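Quezada Wood Plank Flooring, Light Brown

Home / Floors / Wood plank / Quezada

Sold by the box
Made by Provico
Item stocked at the Geltlow warehouse

Quezada is a plain wood plank floor in a light brown color, with visible grain and darker streaks here and there. It is made for rooms that get used: kitchens, pantries, workshops, spare rooms, hallways. The surface has a low sheen and the color sits between our pale and mid-brown ranges. It works with white walls and with most painted cabinets.

The streaks are part of the wood. Some planks have a lot of them and some have hardly any. If you are after an even color across the whole room, look at the Skekudeck line, which is sorted more tightly and costs more per box.

Details

Width: 6 inches
Length: random lengths in each box
Coverage: 18 square feet per box
Color: light brown with darker streaks
Finish: factory applied, low sheen
Edges: tongue and groove on all sides
Installation: nail down or glue down
Use: indoor, above grade

How much to order

Measure the length and width of the room in feet and multiply. Add the closets and any doorway you want to run through. Then add a tenth of the total for cuts, or a little more if the planks will run at an angle to the walls. Divide by the coverage per box and round up.

We sell full boxes only. Boxes from different production runs can differ slightly in shade, so it is best to order everything at once. The current run has nearly 1,070 square feet left. The next one is expected in July and will carry a new run number. If you are adding to a floor you already bought from us, send the run number from the end of the old box before you order and we will check what is on the shelf.

Before you install

Leave the boxes flat in the room for several days with the heat or air conditioning set where you normally keep it. Don't stack them in a garage or against an outside wall. The subfloor should be clean, level and dry. A concrete slab needs a moisture test first.

Open several boxes together and mix the planks as you go. This spreads the darker streaks around the room. Planks with a streak you don't care for can go under the refrigerator, inside a closet, or get used as starter cuts along the wall. Once a plank is fastened down it can't be returned.

Leave a gap at the walls for movement and cover it with baseboard or quarter round. Matching trim is listed separately.

Everyday use

Sweep or vacuum with a hard floor head. For marks, use a cloth that is damp and wrung out well, then dry the spot. Steam mops will damage the finish, and so will anything sold as a wax or polish for tile.

The finish holds up to normal foot traffic and chairs with felt pads. It will still dent if something heavy lands on it edge first. Cans are the usual cause in kitchens and pantries, where the metal rim leaves a small curved mark. A can set down upright is not a problem as long as the bottom is dry. A wet one left standing overnight can leave a ring – and if there is any rust on the rim, the ring may not come out. Shallow dents can be filled with the Quezada touch-up stick, which comes in one shade and blends best on the planks with more grain.

If you store food or paint on the floor, put down a tray or a shelf liner. The same goes for plant pots.

Shipping and pickup

Orders of a few boxes go by regular carrier. Larger orders ship on a pallet with curbside delivery, and you will need someone there to help carry the boxes in. A full pallet weighs 1,157 pounds. Drivers do not bring boxes upstairs.

Pickup from Geltlow is free. Bring a vehicle with a flat bed long enough to support the boxes along their whole length – boxes that hang over a tailgate tend to split at the ends.

Returns

Unopened boxes can come back if they have been kept dry. We don't take back single planks or opened boxes. Check for damage on arrival and report it before any planks are cut.

Samples

A sample pack has short pieces from different planks, including at least one with a dark streak. Look at them on the floor of the room, in daylight and again in the evening with the lamps on.
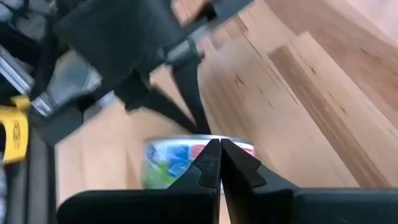
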